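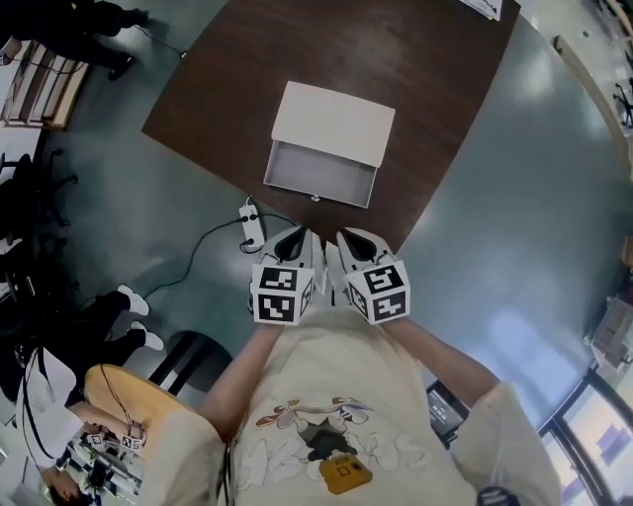 I have a weakness for small drawers. Big drawers are where batteries and takeout menus go to retire, but a small drawer, with a small knob, suggests a person who knows where the stamps are. I have never been that person. I have bought several small drawers on her behalf.

The current one is white cardboard, and I'm fonder of it than I should be. The lid sits flat over the back part and the drawer slides out of the front. When Giorgia Santoro heard I was writing a whole post about a cardboard box, she asked if I was eating enough. Giorgia keeps her receipts in a salad bowl, so I took that in the spirit it deserved.

I've been trying to decide what goes in it. The rules, written one July afternoon and already broken once, are that it can't be anything I'd need in an emergency and it can't be cables. Cables would be the end. Let one charger into a nice drawer and by the next morning it has sent for its relatives.

Candidates so far:

Stamps. Very much in character for the woman I keep buying drawers for, but I own 2, and one of them is stuck to an envelope.

Tea bags. Darcy Rutherford's suggestion. Darcy thinks most problems are a tea bag storage problem.

Spare buttons, of which I have a lifetime supply and no matching shirts.

Nothing at all. This is the front-runner. An empty drawer has a kind of confidence to it. You pull it open, you see pale gray cardboard, you close it again and feel that your affairs are in order.
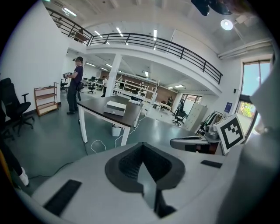
The other question is where a box like this ought to live, and I have firm opinions for someone whose own desk can't be seen under the mail. It wants a table to itself. Put it on a dark brown top with some bare space on either side and it looks like you meant it. Put it on a crowded shelf and it looks like packaging, and sooner or later some tidy-minded guest will flatten it for recycling. I lost a perfectly good one that way in Skircombe. We're still in touch, the guest and I, but I don't leave her alone with boxes.

Shelving carts are a different matter. I like a little wooden one against a wall, three tiers, everything at a height where you can pretend to have arranged it. Mine has been promoted from kitchen to hallway and back 9 times. The top tier is for things I use, the middle is for things I intend to use, and the bottom is where I keep an Ultero label maker, bought to label the drawers. It needs batteries. They're in the big drawer, somewhere under the menus.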